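Search this forum
Enter keywords
Advanced search

Home blood pressure: cuff readings higher at night than in the morning

Posted in January by Sigrún Mogensen

sigrun_m
I have been logging home readings with a Stestel upper-arm monitor. Morning readings are consistently lower than evening readings, by 12 to 15 systolic. Everything I have read says morning should be the higher one. Current medication is one tablet, taken at 10 p.m. The monitor takes a single reading per button press, no averaging. Arm circumference is within the printed range for the cuff. Is this a device fault or a timing effect?

kabbaj_reader
Timing effect is my guess. If the tablet goes in at 10 p.m., your morning reading falls within its stronger hours and your evening reading is taken near the end of the dosing interval. Some drugs hold level for a full day and some fade. Don't move the dose on your own, but bring the log to whoever prescribed it.

ohm_and_cuff
I disagree that you can say that from single readings. The first press is often the highest of the set. Two presses, one minute apart, both written down, same arm, both times of day. Without that you are comparing noise with noise.

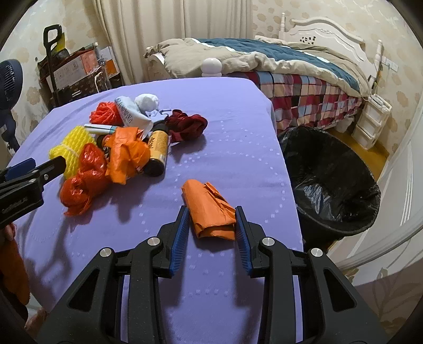
How long should I sit before the first reading?

Five minutes, with back supported, feet flat on the floor, legs uncrossed and the arm resting at heart level. No talking during that time or while the cuff inflates. Empty your bladder first. Leave at least 30 minutes after coffee, exercise or a cigarette.

sigrun_m
I was not doing the five minutes in the evening. I was coming upstairs and pressing the button. In the morning I was sitting on the bed for a while first.

ohm_and_cuff
Then the two sets were not taken under the same conditions, and the log can't answer your question yet. Also, the edge of a bed gives you no back support. Use a chair for both.

kabbaj_reader
Agreed on the chair. I still think the dose timing is worth raising. Stairs would push a reading up, but after a few minutes most of that is gone, and she has the same gap over many evenings.

hanne_g
Hanne Grímsdóttir here, retired practice nurse, not your nurse. Both of you may be right and it costs a week to find out. Take two readings morning and evening for seven days. Drop day one. Average the rest separately for morning and evening. Take the morning pair before breakfast and the evening pair before the tablet. Check the cuff against the clinic's device at the next visit as well. My old Larex read high by nine against ours and had to be replaced.

ohm_and_cuff
One addition. Bare arm, no rolled sleeve. A tight roll above the cuff can change the result. 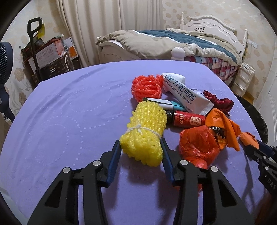

One week later: results

sigrun_m
Seven days done, day one dropped. Chair, five minutes, two presses each time. Morning average 124/76, evening average 129/79. The gap is now five systolic. I copied the figures into the Storkari app and also on paper.

ohm_and_cuff
So most of it was technique.

kabbaj_reader
Most, yes. Five is small, and it is still in the direction I described. I would show the clinic both sets, with the method written next to each.

hanne_g
Show them both. Keep the tablet where it is until they have looked. If you ever get 180/120 or above, sit and repeat it, and if it stays there call the clinic the same day. With chest pain, shortness of breath, weakness or trouble speaking, call 911 right away.

sigrun_m
Noted. Appointment is booked and I am taking the monitor with me.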